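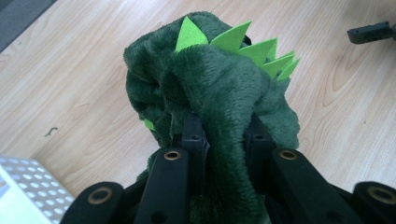 Grain is the first thing Imelda Villanueva would have every beginner check, and in her view most faults blamed on poor stitching are already present when the cloth leaves the cutting table. Her remark may serve as the starting point for this chapter, which deals with the preparation and cutting of fabric for garments. Seams and fastenings are treated later in the book.

Chapter 3
Preparing and Cutting Cloth

3.1 The direction of the threads

Woven cloth is made of two sets of threads. The warp runs the length of the cloth, parallel to the selvedge, and the weft crosses it from side to side. A garment piece cut along the warp will normally hang straight and keep its length. A piece cut at an angle will stretch, and a trouser leg cut in this way by mistake may twist around the wearer's ankle after the first wash.

The true bias lies at 45 degrees to the selvedge. It is used on purpose for bindings, some collars and certain skirts. Bias pieces should be left to hang overnight before the hem is levelled.

3.2 Washing before cutting

Cotton and linen should be washed and pressed before any pattern piece is laid out. The cloth should be washed as the finished garment will be washed. Wool may be steamed under a damp cloth instead. A length of 100 cm which loses 3 cm in the wash has shortened by three per cent - enough to spoil the fit of a sleeve.

3.3 The lay

The arrangement of pattern pieces on the cloth is called the lay. Students should set out every piece before cutting any of them. The grain line printed on each piece is measured to the selvedge at both ends, and the two measurements must agree. Where the cloth has a pile or a one-way print, all pieces must face the same way, and more cloth should be bought.

Amado Enriquez and Trinidad Yap differ on the use of pins. Enriquez pins within the seam allowance throughout, while Yap prefers weights for fine or slippery cloth and marks the outline with chalk. Both methods are accepted in this course.

3.4 Cutting

Shears should be kept for cloth alone. The lower blade rests on the table and the cloth is lifted as little as possible. Notches are cut outwards, away from the seam line, and darts are marked with tailor's tacks before the paper is removed.

The exercises at the end of the chapter require one metre of plain calico and the bodice block drafted in Chapter 2.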